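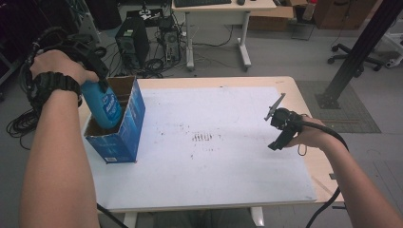
Potstead Association Ballot Records

Scanned and transcribed returns from board elections and bylaw votes held by the Potstead homeowners association. One row per ballot item per precinct; 3,146 rows in 41 files.

Fields
item_id, precinct, votes_for, votes_against, spoiled, quorum_met

Files are UTF-8, comma separated. Blank cells mean the return was not filed — a zero is a real zero.

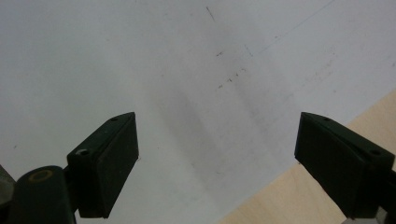
Skoscombe annex returns use the old precinct codes. Map them with codes_old.csv before joining.

Known issues
Proxy votes are not split out before file 10. File 20 has two header rows.

Not included: voter names, dues status, PAC donations.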